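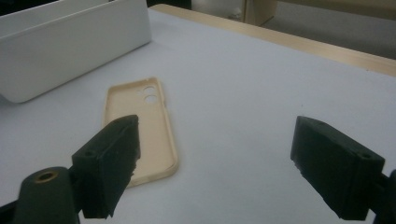

Fig. 7. Hand tool open over a phone case, camera view.

7. Setting the fingers and taking your first grabs

By now you've got the body printed, the trigger linkage moving and the camera plugged in. If the trigger still feels gritty go back to section 5 and have another go with the file, because nothing in this section will fix that for you.

I do all of this at the bench at the Mumholm workshop, but a kitchen table is fine (mine got used for the first two versions, sorry kitchen). You want a pale, plain top and soft light. I had a desk lamp going for ages and it gave me a lovely bright stripe across everything shiny, so now I just leave the lamp off and live with it being a bit dim.

You'll need: the 2.5 mm hex key, the two finger blocks, four M3 screws, a ruler, a soft pencil, and something flat to pick up. A phone case is my favourite. It's light, it has a rim you can grab, and you won't cry if you drop it.

7.1 Fitting the fingers

1. Open the gripper all the way and let go of the trigger.

2. Check the brass inserts in the mounts. They should sit flush. If one is standing proud, warm it with the iron and press it down again, then let it cool before you go anywhere near it with a screw.

3. Slide the left finger on with its slanted face pointing inwards. Start both screws by hand, a few turns each, and stop there.

4. Same again on the right. The two slanted faces should look at each other across the gap.

5. Squeeze the trigger slowly until the fingers meet. Wiggle them until they line up at the tips, then hold the trigger closed and nip up the screws, a bit on one, a bit on the next.

CAUTION: Don't lean on the hex key. The inserts will spin in the plastic if you overdo it and then you're reprinting the whole mount. Ask me how many mounts I've got in the drawer.

Note on chips: the inner edges of the fingers take a beating. Small chips and rough patches are fine and I keep using mine like that. Swap the finger if a crack runs towards the screw hole, or if it starts catching on whatever you're picking up.

7.2 Checking the opening

6. Open fully and measure tip to tip with the ruler. Mine comes out at 103 mm. Skye Halliday built hers from the same files and got 90, which we tracked down to a linkage arm she'd put in back to front. It still worked! It just couldn't get around a mug.

7. Look at the live picture on the laptop. You want both fingertips in view with a good big patch of table between them. If you can only see one finger, loosen the camera bracket, turn it a hair, tighten, look again. This takes me about six goes every time.

7.3 Practice grabs

8. Put the case down flat, open side up, somewhere near the middle and on a bit of an angle. Trace around one corner in pencil so you can put it back in the same spot.

9. Come in low and slow with the gripper open. Stop when there's a finger on either side of the case.

10. Close until you feel the rim push back, then lift a few centimetres, count to two, and lower it again. Open up and back away the same way you came in.

11. Have a look at the recording before you do any more. Check that it saved, and that the picture doesn't go blurry when you lift. I once did 208 grabs in an evening with the recorder paused and I'm still a bit sore about it.

12. Do a batch, shift the case, do another batch. Turn it around, flip it over, shove it up near the back edge of the table.

Note: it's okay if a finger hides part of the case as you come in. Just try not to hide the same part every time.

CAUTION: Take your hand off the trigger before you touch the linkage. It pinches, and Mounir Hajji has the blood blister to prove it.

If it goes wrong

Case slides away instead of lifting: you're too high. Get the tips closer to the table.

One finger arrives first: redo step 5.

Screws come loose after a session: a dab of the removable threadlocker, on the metal only, wipe off any extra.

Next up is section 8, naming and sorting your recordings. Grab a cuppa first, it's a long one.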